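About Pammont

Pammont designs and supplies gripping hands for robot arms, together with the small wrist cameras that go with them. The company was founded in Colbridge by Uzma Minhas and Eifion Price, who had worked together on packing machinery and wished to build equipment for a less orderly setting: the ordinary home.

Our main product is the Dollemero hand. It has two fingers which open and close like a pair of tongs, and it is intended for soft household goods such as towels, bedding and clothing. The hand is offered as a complete kit with its camera, cable, mounting plate and printed guide. It may also be bought without the camera by customers who already have one of their own.

The Dollemero is used by universities, care technology groups and a number of private workshops. Since the first kit left our bench we have supplied 1663 hands, and our present workshop has space to build 2000 in a year. Each hand is assembled and checked by one person, whose initials are entered on the test sheet packed in the box.

Our people

Pammont employs 15 staff. Anum Janjua leads the design team and is responsible for the fingers and their moving parts. Jolán Halász manages testing, both in the workshop and in furnished rooms. Fouzia Lashari looks after customer support and training, and is usually the first person a new customer will speak to. Uzma Minhas remains managing director. Eifion Price now works mainly on the camera and its software.

Services

In addition to the kit, we offer three services. Fitting and set-up is carried out at the customer's premises and normally takes one working day. Training courses are held in Colbridge in February and again in the autumn, with places for individuals as well as teams. Repairs are made at our own workshop - we do not pass them to outside firms - and worn fingers can be exchanged in pairs.

For customers with longer projects we also provide Magsi, a yearly support plan which covers spare parts, software updates and telephone advice. At present 84 organisations hold a Magsi plan.

How we test

Every change to the Dollemero is tried on real floors and real fabrics before it is released. Cloth left lying on a floor is a demanding task for any hand, as it has no fixed shape and offers no clear edge to hold. Jolán Halász and her colleagues therefore give a large part of their time to it, and the view from the wrist camera is kept with the notes of each trial. Customers may ask to see the notes for the version they have bought, and requests should be sent to the support team with the number printed on the test sheet.

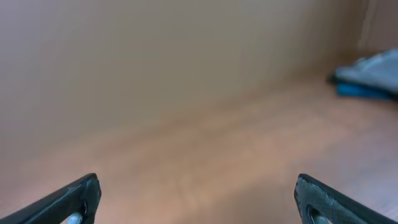
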